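Print this page | E-mail this page

Setting Up a Shelf Task in Vamel Kitchen Kit

Vamel is a simulation package for kitchen manipulation, sold by Sistden with a choice of arm models. These steps build one task: reaching for a single object on the shelf over the microwave. You need version 4 and a valid license key.

1. Load the kitchen

Open the scene browser, choose Grirnusa and press Load. The first load compiles 981 assets and can take more than 300 seconds. Later loads read from the cache.

2. Set the base position

Place the arm pedestal in front of the lower cabinets, next to the microwave. Run Check Reach. If the shelf shows as out of range, move the base closer in small increments and run the check again.

3. Place the object

Clear the shelf, then add one item from the food list. Keep it toward the back left — the default spawn point is too close to the front molding. Save the layout under a new name.

4. Move to the pre-grasp pose

Select Hover and step the arm until the gripper is above the shelf, pointing down. Check clearance between the wrist and the appliance before you save the pose.
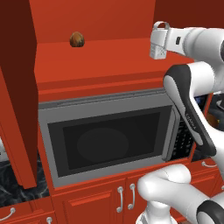 5. Run and export

Press Run. Penry, the bundled logger, writes joint positions and contact events to the project folder. If the log viewer does not connect, open port 1089 and restart Penry.

This site uses cookies. By continuing you accept our cookie policy.

© January 2018 Sistden | Contact | Back to top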